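Moving into a furnished flat: who pays for the missing small things?
Forum: Renting and Sharing > Deposits and inventories

inna_h
Started in September, 14 replies hidden, showing the main ones

Good evening to all. I rent a furnished flat in Bollow with one other person, and in some weeks we will give it back. The agency is called Punmont. When we moved in we received an inventory of 7 pages, and every small thing is in it: spoons, hooks, the lids of the food boxes, even the bath plug.

My problem is that the list was already wrong on the first day. It says "storage boxes with lids, 5", and in the cupboard there were four boxes and I think three lids. I told this to the agent by telephone and he said it was no problem. Now he has left the company and the new one has no note of our call. Our deposit is 1,657 and I don't want to lose a part of it for plastic.

Has someone been in this situation? Should I buy the missing pieces, or should I write to them first?

rfrerichs
Write first. Don't buy anything yet. If you replace a thing without saying so, you accept in a way that you lost it. Send an email with the page of the inventory, the line, and what you found on the first day. Keep it short and polite, and ask them to confirm in writing.

Did you sign the inventory? Many of them have a sentence that you can correct it within a certain number of days. Look at the last page, in the small print.

inna_h
Thank you, Rainer. Yes, we both signed, and there is such a sentence – 7 days. We only telephoned, so I suppose we have nothing to show for it.

I have started to go through the kitchen in the evenings, one line of the list after the other. I put things on the table and compare. It is slow work, and the words in the list are not always clear. For example, "lid, round, blue" stands under "Kitchen, various", with no word about what it should cover.

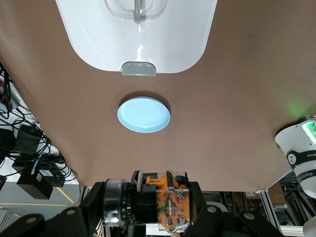
Arsen: I don't agree with Rainer. For things of this size I would buy the same or similar and forget it. A set of boxes costs less than a lunch, and you will spend three evenings on emails. The agencies look at the walls, the oven and the mattress. I have moved out of four furnished flats and no one ever asked me for a lid.

rfrerichs
Then you had luck, or good agencies. My sister was charged for a missing colander and two "cushions, decorative", and on top came an administration fee, and this fee was higher than the price of the things. It is the fee that hurts.

Arsen
Fine, but then buy the colander. We are saying the same thing.

rfrerichs
We are not. You say pay quietly, I say ask first and pay if they insist.

meva_tenant
Something from the other side, as I let out one room myself. I wrote my inventory in one afternoon and I am sure it has mistakes. If a tenant writes to me "line 12 is wrong, it was so on the first day", I correct it and thank them. If they say it on the last day with the suitcase in the hand, I have doubts. So please write now, not at the end.

Also ask if they did their own check before you came. Often there is an older report from the tenant before you, and the same five boxes are perhaps already missing there.

inna_h
This I didn't know, I will ask for the older report. My flatmate Danylo prefers Arsen's way and has already looked at boxes in the shop on Bhuiyan Street. I asked him to wait.

Another question: the list says "condition: good" for everything. The frying pan had deep scratches when we came. Is it too late to mention this too?

rfrerichs
Put it in the same email. One email with all points is better than several small ones.

Arsen
With the pan I agree, that one they do look at.

inna_h
I have sent it this evening at half past eight, one page, with the line numbers. I will write here when they answer.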